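Standby load is where small offices lose money, says Aníbal Loureiro

04/05/2023

Aníbal Loureiro has audited electricity use in small offices for 12 years, first at Hallitz and now on his own account in Paiva. His subject is the load that remains after staff go home.

"Most clients ask me about lighting," he says. "Lighting is rarely the problem. I look at the night reading first."

At one firm of 15 people the night reading was 400 watts. Two printers, a drinks chiller and a rack of old network switches made up most of it. The chiller went on a timer and the switches were replaced in September.

Loureiro logs each circuit for a full week before he makes any recommendation. Shorter periods miss cleaning shifts and weekend heating.

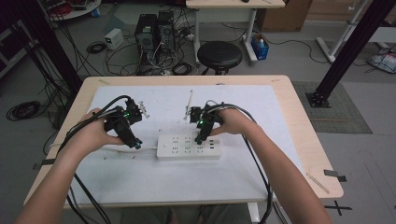
He is strict about extension leads. "Add up the ratings of everything plugged in and compare the total with the figure marked on the lead. Never run one lead from another." Heaters and kettles, he says, belong in a wall socket.

His next job is a site for Zitora with 1,000 square metres of floor space and one meter. He has asked for sub-meters to be fitted before he starts.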